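Print this page | E-mail this page

Tramlow Table Set – Setting Out
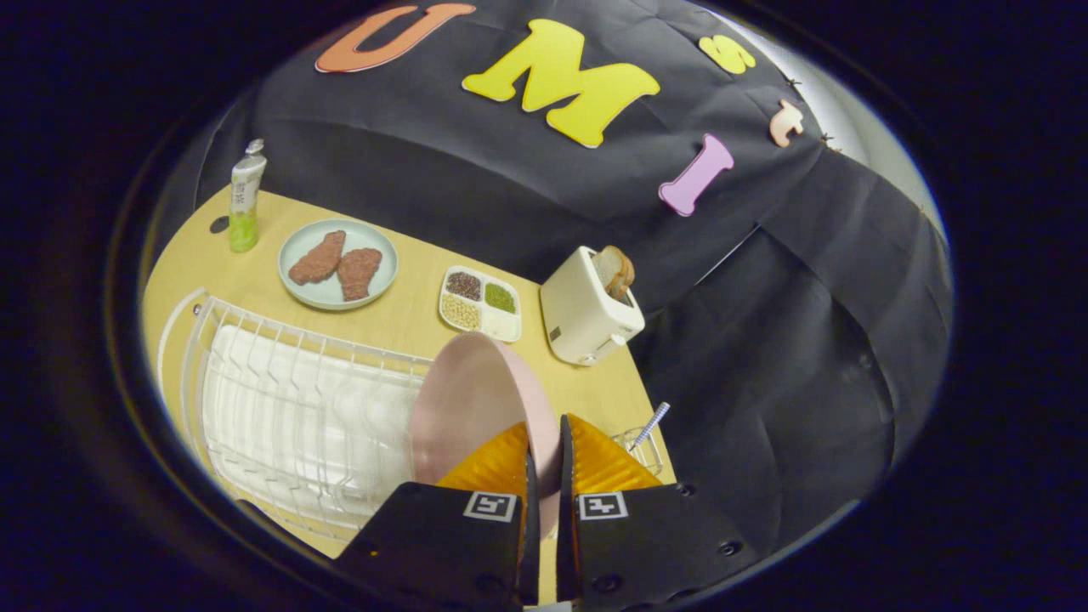 Fig. 2. Table with rack, plate, divided tray and toaster.

1. Stand the dish rack at the lower left, drip tray inside.
2. Put both breaded pieces on the green plate, side by side.
3. Fill the tray, one kind per compartment. Mixed grains are tedious to unmix.
4. Place the toaster on the right, slot upwards.

Note: The letters go on the black cloth. Spelling is optional.

Caution: Keep the tube upright with its cap shut – it is no relish.

We use cookies. Accept | Settings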